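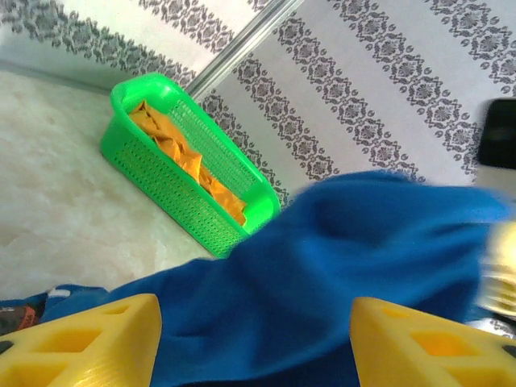 Marlene Honorato
Speaker notes, 11 Sep 2020
Spare parts for patrol boats: the Imalau contract

1. Opening
Good morning. I thank the organizers for the invitation. I worked on the supply side of this program, so I will speak about pumps and paperwork. The tactics I leave to the officers in the room.

2. The starting position
The navy had 16 patrol boats at the Imalau base. The boats were in good condition, but the stores were not. When we made the first check in March, 53 orders for parts were still open. Say slowly: most of them were for cooling pumps and seals.
Each boat carried its own parts list, and the lists did not agree with each other. The same seal had three different numbers.
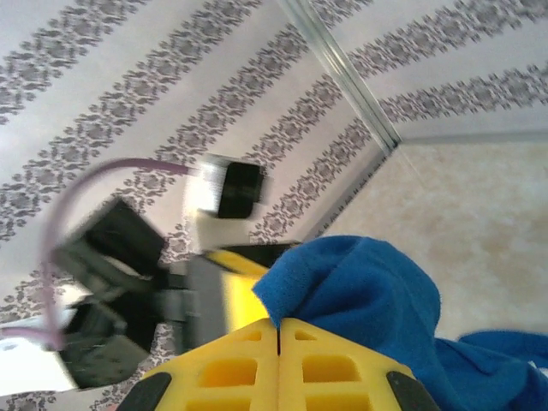
3. What we changed
One list for all boats. Umer wrote it, and Blackwood checked it against the drawings from the shipyard. It has 186 items. The crews were against it at first – they had their own boxes on board and did not want to give them up. We let them keep the boxes, but the content must be reported.
Pause here for questions about the boxes. There are always some.

4. The engine room problem
The Tromance pump was chosen for its price. It fits, but the flange must be turned, and for this the boat must stay 15 days in the yard. I was against this choice and I still am. Do not go into the price, the talks are not closed.

5. Next steps
The second base receives the list after the winter exercise. Training for the storekeepers comes before. If time is short, skip to the table of open orders and take questions from there.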